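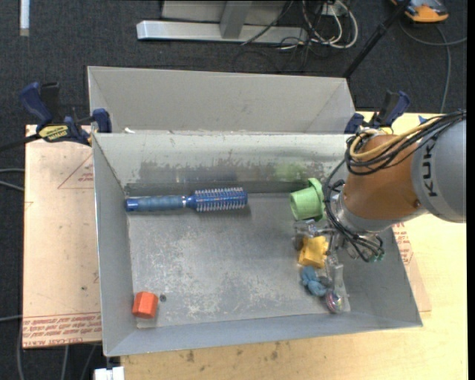 A blue round hairbrush and a small red-orange block in a gray metal bin.

Dakus adds fit kit for flush side rails

Tuesday, January 14, 2020

Dakus has started shipping a new foot pack for vehicles with flush side rails, the low rails that sit tight against the roof with no gap underneath. The Prurville company had previously covered only raised rails and bare roofs.

The pack comes with 4 feet, 4 rubber pads and a torque key. It works with the square and oval load bars Dakus already sells, so owners who are changing cars can keep their bars and buy the feet alone. Locks are sold separately.

El-Sayed, the chain that carries the brand in Urwood and Prurville, said both stores had the kit on the shelf as of this week. The Urwood store installs racks by appointment on weekday mornings. Prurville does not offer installation.

The company's fit guide now lists 1,681 vehicles, and 790 of them take the new feet. Drivers should look up the model year as well as the model, as several wagons and small SUVs went from raised to flush rails partway through a production run. The guide also gives the bar spacing and the load limit for each roof. Where the carmaker's limit is lower than the rack's, the carmaker's limit applies.

Full-size vans with rain gutters still use the older gutter feet, which stay in the catalog unchanged. A taller version of the flush rail foot, meant for cars with large sunroofs, is due later in the year.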